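4.2 Evaluation of the Flonix picking package

The Flonix package is offered by Sornimer as an add-on for industrial arms already in service. It comprises a grasp planner, a calibration routine and a licence for the Lucero object library. The supplier states that a working cell can be set up within one shift. Our own installation at the Tukby laboratory took 3 days, most of which went on cable routing and on defining the safe approach volume above the bin.

Trials were carried out with a KUKA arm reaching into a grey metal bin on a wooden table (Figure 4). The walls of the bin slope outwards, which leaves more clearance for the wrist at the rim than at the floor. Items were mixed by kind: the load in Figure 4 includes work gloves, a package with a barcode label, a clear tube or bottle with a blue cap, and a white scoop-like utensil. Soft items were included on purpose, as the product literature reports results for rigid goods only.

In total, 1,953 picks were attempted. Of these, 167 were recorded as failures, and 71 of the failures involved gloves or other fabric items. Thin utensils lying against a wall of the bin formed the next largest group. The planner tended to propose a grasp close to the wall and then withdraw it when the collision check was run, which lengthened the cycle without ending in a pick. Sornimer has informed us that the wall margin may be changed in the settings file. The default value was kept for all the results given in this section.

The cost of the licence and of yearly support is treated in Section 5.

Figure 4. Bin picking trial with the Flonix package, Tukby laboratory.

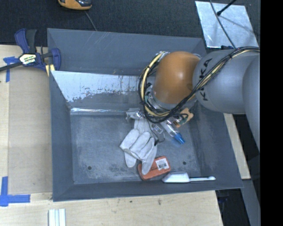 Page last modified: Fri 6 May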